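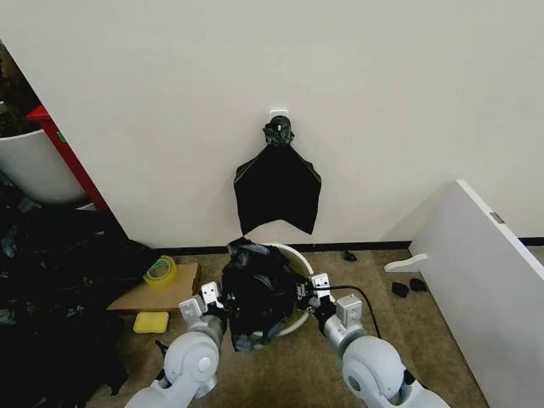

7/24/18

Hot again, and I slept badly, so forgive the wobbly writing. I was up at five with the window open listening to the bin lorry do the whole of Pyo Street, and by half past I'd given up and gone down to look at the tomatoes. Still green! Every single one! Clem Tapsell's have been red for a fortnight and he's only on the other side of the fence, same sun, same soil, same awful slugs. He says it's the feed. I say he talks to them.

Anyway, the big thing today was choir. We've got the Ulstead concert coming up and the altos (me included) are still a disaster on page 17, where everybody else holds a nice long note and we have to climb up underneath like people looking for a light switch. Deok-su had us sing it on our own four times. He's very patient, Deok-su Sung, but he has a way of putting his pencil down that makes you want to crawl under the piano. On the fourth go we got it, and then lost it again on the fifth, which we didn't even need to do. Margins of my copy now say BREATHE in capitals and, lower down, BREATHE SOONER.

Then there was the music money to sort out. The hire of the Fidine scores has gone up to 226 pounds, and I had a long and boring phone call to find out if that included the organ part. It doesn't. So there's that. 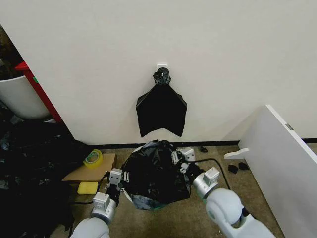

One bag on the hook, one on the carpet.

Came home by way of the market and bought plums, far too many, because the man was packing up and kept adding handfuls. Jam, I suppose. I haven't made any since January, when I did the marmalade and it never set and I gave it out as "sauce". Mum's recipe wants the stones left in and fished out at the end, and I always miss one. I found the big pan but not its lid, and looked for that for so long that I ended up tidying the whole cupboard and throwing away a jelly mould I'd moved house with twice.
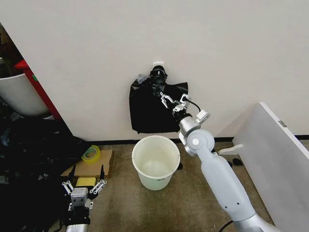
Oh, and a letter from Auntie Jean, six sides of it, both knees discussed separately. She's been on the coach trip to Stullier and thought the cathedral was cold but the scones were very good. She wants to know if I'm still singing and if I'm still seeing "that tall one". Yes and no, in that order. I must write back properly and not send a postcard like last time - she was hurt about that, I think, though she'd never say.

Clem came round after tea to borrow the steps and stayed an hour. He's 67 next week and pretending not to mind. I've got him a hat for the garden, a proper straw one, and hidden it on top of the wardrobe, so of course he wanted the steps.

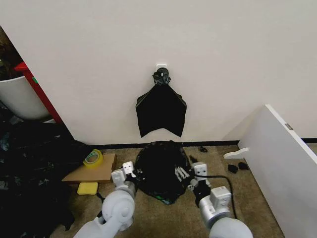

Did the plums in the end, with a plate for a lid. Seven jars and a bit left in a saucer that I had on toast standing up by the sink. It's set! Or it's setting, anyway, I keep going back to tilt one. Sang the page 17 bit while I stirred and I'm nearly sure I had it right, but I'd no one to check it against.

Must ring about the organ part in the morning. And water the tomatoes before it gets hot.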